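Perberg Neighbors Board > Home and Household > Moving and Downsizing

Topic: How do you decide what to keep from a parent's house?

plumcreek_jo
Started October 2018

OK so my dad moved into assisted living in June and my brother and I have been emptying the house ever since. He's fine, he's happy, he has a card group and complains about the soup. The house is another story. Forty years in the same place and I don't think one piece of paper ever left it.

We did the easy rooms first (bathroom, laundry, the guest room that was really a closet with a bed in it) and now we're down to the stuff that makes me sit on the floor and stare. His work clothes. The slides. So many slides! My brother counted them because that's how he copes, and there are 3,714. Most of them are mountains. I don't know which mountains and neither does Dad.

How did the rest of you decide? I rented a storage unit at Gebreyes and I can already feel that turning into a very expensive way of not deciding.

teakettle55
Oh hon. Cancel the unit. I'm serious. I kept my mother's things in one for six years and when I finally opened it I took home a lamp and a cookie tin. I added up what I'd paid once and then I had to go for a walk.

My rule now is if you wouldn't give it a spot in your own house this month, it goes.

RangerBill
Disagree with teakettle, and I say that with love. Six years is too long, sure. But the first few months you're in no shape to judge anything. I threw out my dad's fishing log the week after the funeral and I'd pay real money to have it back. Keep the unit for a while, put a date on the calendar, and go from there.

plumcreek_jo
See, this is exactly the argument my brother and I are having, word for word. He's teakettle. I'm Bill.

The clothes are what's getting me. Dad sold insurance and wore a tie every day of his working life, and he had a system for them that I never understood as a kid. Certain ones for certain clients. He can still tell you about it if you ask, and then you'd better have an hour free. 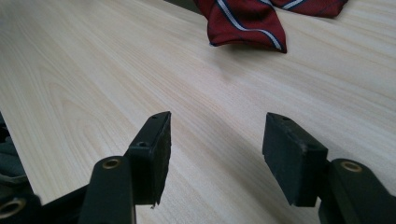

My brother wants to do one big Anex run and be finished. They take clothes, books, kitchen stuff, all of it at the back door. I went along with the first load and cried in the parking lot over a waffle iron we never even liked. So I told him no more loads until I've had a chance to go through the rest by myself, and he said that's what I said in the summer, and he's not wrong.

Chaltu Degefa
I did this for both my parents and then my aunt, so I've had practice I didn't want. A couple of things that helped me:

Sort by person, and forget about rooms. Ask each relative for a short list of what they'd really like before anybody starts hauling. My cousins wanted such odd things! One asked for the kitchen stool. No one else would have thought to save it.

Also your father is still here. Ask him! I see a lot of people tiptoe around this. My mom was delighted to be asked and she was way more ruthless than I was.

plumcreek_jo
Chaltu I'm embarrassed to say we've hardly asked him. We thought it would upset him. I'm going to bring a box over and see how it goes.

dormouse_k
For the slides, there's a place called Mistis that scans them. They quoted me 618 dollars for 1,000 slides and that was with color correction, which I'm not sure I needed. I ended up sending 1,060 and they didn't charge me for the extras. Took forever but they came back in the right order.

teakettle55
618 dollars for mountains?

dormouse_k
Mine were mostly people, thank you.

RangerBill
Don't scan them all. Get a cheap light box, go through them with a magnifier, and pull anything with a face in it. You'll be down to a couple hundred before the ball game's over. The mountains are still there if you want to go look at them.

Sumeya Derese
I'll put in a word for the clothes because I quilt. Shirts and ties are wonderful to work with and it's a nice way to keep some without keeping all. If the ties are silk they do need a backing or they'll slide all over the place and you'll say bad words. Wash nothing until you've opened one up and looked at the lining. Eight or ten will make a decent pillow. A full quilt takes way more than people think.

teakettle55
Now you've got her making a pillow AND renting a storage unit.

Sumeya Derese
A pillow fits on a chair, teakettle. It's allowed under your own rule.

plumcreek_jo
OK update. I took a box over to Dad after lunch. Chaltu, you called it. He went through it like he was dealing cards. Gone, gone, gone, give that to your brother, gone. He kept two ties and a belt and then asked why in the world I'd saved the waffle iron cord. (The iron went to Anex. The cord did not. I don't want to talk about it.)

He does want to see the slides though, all of them, mountains included. So Bill, I'm getting the light box but I'm bringing it to his place and we're going to do a tray at a time. He says he'll know the mountains when he sees them. We'll find out!

RangerBill
Write down what he says. On the slide mount if there's room, pencil, not pen.

dormouse_k
Or just record him on your phone while he talks. His handwriting or yours, somebody's going to be squinting at it later.

teakettle55
Fine, I take back the part about the mountains. Still cancel the unit.

plumcreek_jo
It's paid through the end of the month. Then we'll see.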